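지원사업 중간 보고: 흰 병과 노란 쟁반, 작은 물건 정돈하기
수신: Rahel Koller 님
작성: Declan Furnival, Ponis 생활정리 연구실
2019년 12월 25일

Rahel 님, 안녕하세요. 연말이라 많이 바쁘실 텐데 또 긴 글을 보내드리게 되어 조금 죄송한 마음입니다. 지난번에 보내주신 편지는 저희 모두 돌려가며 읽었고, 덕분에 한동안 작업실 분위기가 참 훈훈했습니다. 이번 보고에서는 Calla 과제 가운데 병과 쟁반을 다루는 부분, 그러니까 작은 용기를 한곳에 모아 두는 정돈 작업이 어디까지 왔는지를 말씀드리려고 합니다.

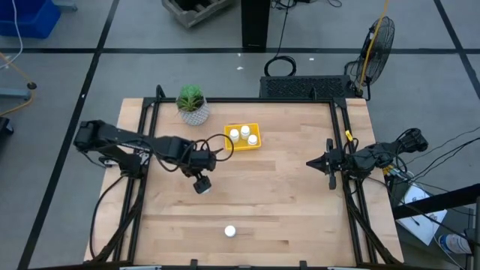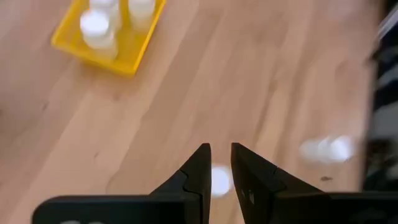

나무 탁자 위의 노란 쟁반과 흰 병들

지난 4월에 처음 계획서를 드릴 때만 해도 저희는 쟁반을 그저 물건을 올려두는 판 정도로만 생각했습니다. 그런데 막상 해 보니 정돈의 절반은 쟁반이 맡고 있더라고요. 가장자리가 살짝 올라와 있으면 병을 어디까지 밀어 놓아도 되는지 눈으로 바로 알 수 있고, 바닥이 얕으면 병을 들어 넣을 때 손목을 높이 꺾지 않아도 됩니다. 색도 생각보다 중요했습니다. 흰 병에 흰 쟁반을 쓰던 초기에는 어르신 참가자분들께서 병이 안에 있는지 밖에 있는지 자꾸 고개를 숙여 확인하셨는데, 노란 쟁반으로 바꾼 뒤에는 그런 일이 많이 줄었습니다. 저도 눈이 예전 같지 않아서 이 변화가 무척 반가웠습니다!

탁자에 대해서도 한 말씀 드리겠습니다. 예산표에 적어 드린 대로 탁자는 Gasser에서 구입했고, 상판이 밝은 나무색이라 작업실이 한결 환해졌습니다. 한 가지 아쉬운 점이라면 나뭇결의 띠 무늬가 꽤 또렷해서, 쟁반을 그 결에 맞춰 반듯하게 놓고 싶어지는 분들이 계시다는 것입니다. 저희 기준에는 쟁반의 각도가 들어 있지 않습니다. 비스듬히 놓여 있어도 병이 안에 들어가 있으면 정돈된 것으로 봅니다. 이 부분을 두고 회의에서 제법 오래 이야기를 나누었는데, 집에서 쓰는 쟁반이 늘 반듯하지는 않다는 쪽으로 의견이 모였습니다. 저희 집 부엌만 떠올려 보아도 그렇고요.

병은 모두 Jindonlow에서 받은 견본입니다. 지금까지 진행한 정돈 회차는 모두 2,483회이고, 기록지는 빠짐없이 정리해 두었습니다. 한 회차는 병이 쟁반 안팎에 흩어진 상태에서 시작해서, 약속된 수의 병이 모두 쟁반 안에 서 있으면 끝납니다. 처음에는 병을 모두 세워 놓고 시작했는데, 실제 생활에서는 넘어진 병이 더 골칫거리라는 의견이 많아 18번째 배치부터는 누워 있는 병도 포함하고 있습니다. 누운 병은 집어 올리는 것보다 다시 세우는 것이 훨씬 까다롭습니다. 몸통을 잡고 들면 뚜껑 쪽이 먼저 기울고, 뚜껑을 잡으면 쟁반 턱에 밑동이 걸리기 쉽습니다. 그래서 시간도 더 걸리고, 보는 사람도 괜히 숨을 참게 됩니다.

병과 병 사이의 간격도 다시 정했습니다. 계획서에는 병을 한 줄로 나란히 세우는 것으로 되어 있었지만, 한 줄로 세우면 맨 끝의 병이 턱에 바짝 붙어서 나중에 꺼낼 때 손가락이 들어갈 틈이 없습니다. 지금은 줄을 맞추지 않아도 되고, 삼각형으로 벌려 세워도 괜찮습니다. 둘이 가까이 붙고 하나가 떨어져 있어도 넘어지지만 않으면 통과입니다. 다만 다음에 들어올 병의 자리를 한쪽에 남겨 두는 것은 꼭 지키고 있습니다. 이 작은 규칙 하나를 넣은 뒤로 마지막 병에서 막히는 일이 눈에 띄게 줄어 저희도 꽤 놀랐습니다.

잘 안 된 것도 말씀드려야겠지요. 우선 뚜껑의 색이 몸통과 비슷하다 보니, 위에서 내려다보면 서 있는 병인지 떨어진 뚜껑인지 헷갈릴 때가 있습니다. 기록지를 두 사람이 따로 보고 판단이 갈린 회차가 7건 있었고, 그중 3건은 끝내 합의가 되지 않아 집계에서 뺐습니다. 뚜껑에 색 스티커를 붙이자는 의견도 있었으나, 그렇게 하면 가정에서 쓰는 병과 멀어지는 것 같아 일단 미루었습니다. Rahel 님께서는 어떻게 생각하시는지 여쭙고 싶습니다. 또 노란 쟁반에 놓인 반투명한 병은 몸통이 노르스름하게 물들어 보여서, 사진만 보고 내용물이 있다고 적은 분도 계셨습니다. 기록 안내서에 이 내용을 한 줄 넣어 두었습니다.

예산은 계획한 범위 안에서 쓰고 있습니다. 쟁반과 병에 든 돈은 얼마 되지 않고, 가장 큰 항목은 여전히 인건비입니다. 소모품 항목에 조금 남은 금액이 있어서, 허락해 주신다면 턱 높이가 다른 쟁반을 몇 가지 더 마련하고 싶습니다. 지금 쓰는 것보다 턱이 높은 쟁반이면 운반할 때는 더 든든하겠지만 넣고 꺼내기는 불편할 테니, 그 둘 사이의 알맞은 높이를 찾아보려는 것입니다. 견적은 이미 받아 두었고, 승인이 나는 대로 주문하겠습니다.

다음 기간에는 병의 수를 늘리는 일과, 쟁반을 탁자의 다른 자리로 옮겨 놓고 같은 작업을 되풀이하는 일을 함께 진행합니다. 지난 편지에서 물어보신 유리병은 아직 시작하지 못했습니다. 무게가 있어서 탁자에 부딪히는 소리부터가 다르고, 얇은 깔개를 먼저 골라야 할 것 같습니다. 깔개 후보가 정해지면 견본을 우편으로 보내드릴 테니 직접 만져 보시고 편하게 말씀해 주세요.

날이 많이 차갑습니다. 건강 잘 챙기시고, 새해에 작업실에 들르실 수 있는 날을 알려 주시면 따뜻한 차를 준비해 두겠습니다.

Declan Furnival 드림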